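The loudest thing on the teardown floor at Lerance used to be the electric screwdrivers, 10 of them going at once from the first shift to the last. Since April the computer recycler has been handing part of that work to robot arms, and you can hold a conversation in there now – a real one, at normal volume!

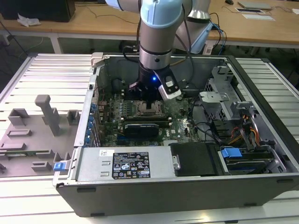 What the crew wanted to talk about was their wrists. Years of reaching into office desktops leaves its mark, and several of them came to Lerance with braces already in the drawer. They still decide what gets saved and what gets scrapped, and they still teach the arm each new model. A tower goes down on its side with the panel off, the gripper comes in from overhead toward the processor socket, and all those orange and yellow power wires are left for human fingers, which remain far better at wires.

The plant handled 1398 machines last month, and no one was let go. Four people have moved to the repair bench, a job with better pay and a waiting list. One of them told me she hadn't fixed anything in years – only taken things apart – and she grinned the whole time she said it.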